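Fil sur les cuisines d'occasion, puisque j'ai passé l'hiver là-dessus. Je démonte et je revends des meubles de cuisine chez Peltine, à Grevcombe. Voilà ce que je regarde avant d'acheter.

Les caissons d'abord. On ouvre tout, on passe la main sous l'évier et derrière la plinthe. Un panneau qui a gonflé ne se rattrape pas. Les portes, si, ça se repeint.

Ensuite les charnières. Une porte qui descend un peu, c'est souvent une vis à reprendre. Si le trou est arraché, il faut reboucher, repercer, et compter une soirée de plus.

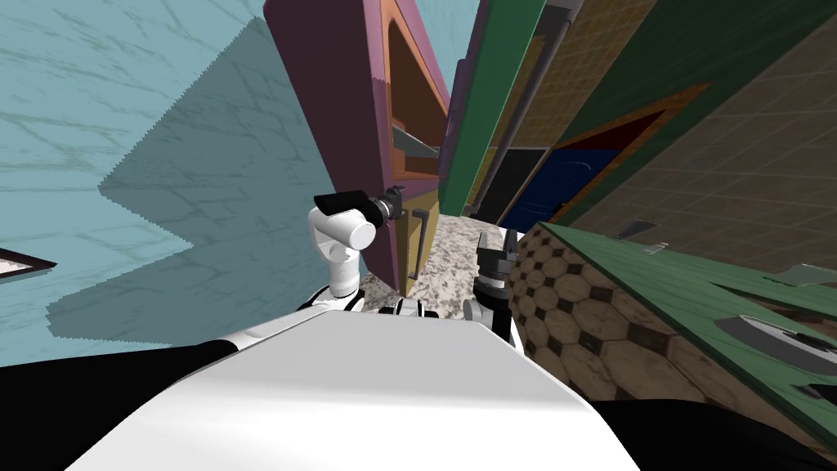
Nhi Đoàn me répond que le pire reste le plan de travail, et qu'elle a payé 140 euros de découpe pour un plan acheté moins cher que ça. Oui. Prenez les cotes de votre évier avant d'aller voir l'annonce.

Les prix, maintenant. Le dernier lot complet que j'ai vu partir : 1111 euros, 16 éléments, sans électroménager. Le devis en neuf chez Orkance pour la même longueur de mur : 3857 euros, pose non comprise. L'écart paie largement la location du camion.

Pour la couleur, les gens ont peur du rose et du vert. Moi je les achète — ils restent longtemps en ligne et les vendeurs finissent par baisser. En août surtout, quand il faut vider avant un déménagement.

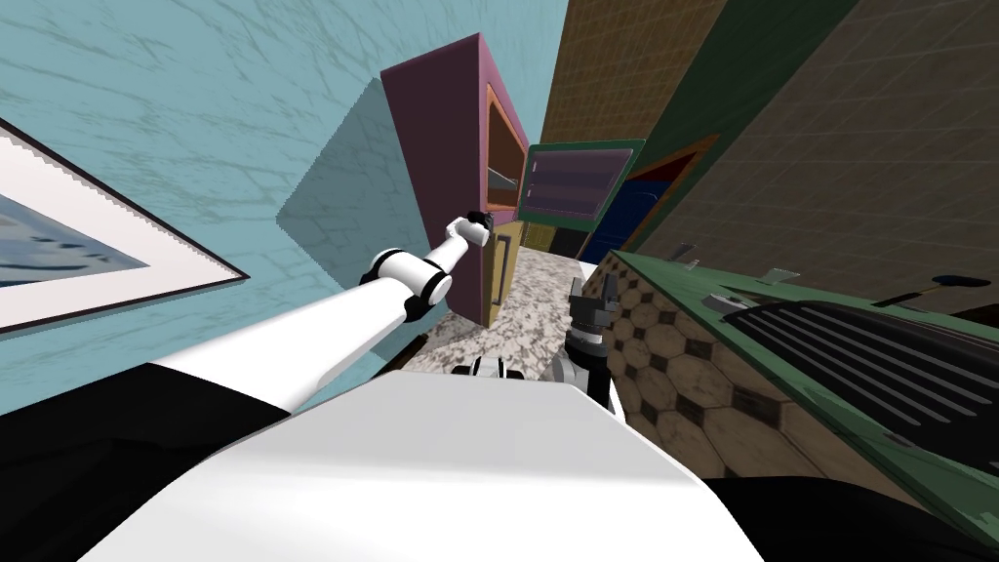 Meuble haut rose, côté cuisine.

Dernier point : demandez les rails de fixation des meubles hauts. Les vendeurs les oublient au mur une fois sur deux, et retrouver le bon modèle prend des semaines.

Demain je fais la suite sur le démontage, avec la liste des outils.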